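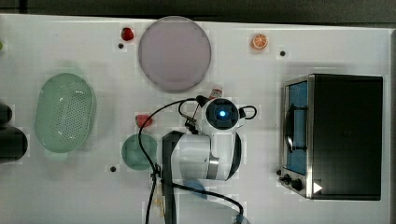
FOR IMMEDIATE RELEASE

Fulby play kitchen library opens its shelves this September

Hi, I'm Arif Cassim, and I run the Fulby play kitchen library out of the old shoe shop on Trernaneck Street. I've been told a press release should be written as if somebody else wrote it, but I've tried that and I sounded like a bank, so you're getting me.

The news is that we're opening to the public in September, on a Saturday, at 10 in the morning. You come in, you fill a bag with pretend food and dishes, you take it home for 21 days, and you bring it back. Then you fill another bag. A family membership is $5 a month, and grandparents can share one with the parents (please do, it saves me a card).

We have 400 pieces on the shelves right now. I bought most of them from a preschool in Trarnari that was closing its doors, and the rest came in from neighbors after I put a note up at the laundromat. There's plenty of fruit! Strawberries and orange slices are what my own two kids go for first, every time, and I've watched them run a whole restaurant on nothing but those and one big plate.

Dishes matter more than you'd think, by the way. I used to believe the food was the fun part, and then I watched a four-year-old spend a full half hour moving the same strawberry from a little green dish to a lavender-pink plate and back again. So we lend the dishes too. Plates, small bowls, and colanders like the light green oval one, with all the tiny holes in the bottom. Kids love a colander. They wash things in it, they wear it, they put the bear to bed in it.

Bags come in 2 sizes. The small one holds enough for a snack, and the big one will do a birthday lunch with guests. You can pick your own pieces, or grab one I've already packed. My favorite at the moment is the Fruit Stand bag, with a bowl or two and a price list you can write on with chalk.

Everything gets washed when it comes back and goes on the rack overnight. If something is lost under a car seat, just tell me, and we'll swap it for a piece you don't need at home anymore. I don't charge fines. I did lose a whole set of pretend eggs myself last spring, so I'm in no position to.

On opening day we'll have a long table set up for playing, and Suwannarat, the lunch place next door, is bringing real fruit cups for the first families through the door. Come hungry! Strollers fit through the side entrance, where there's no step.

If you have play dishes or pretend food to pass along, drop them off any weekday before noon. Big plates are what I'm shortest on. No batteries, please.

Press are welcome at 9, an hour before we open, while it's still quiet enough to talk. Ask for Arif at the front counter.

ENDS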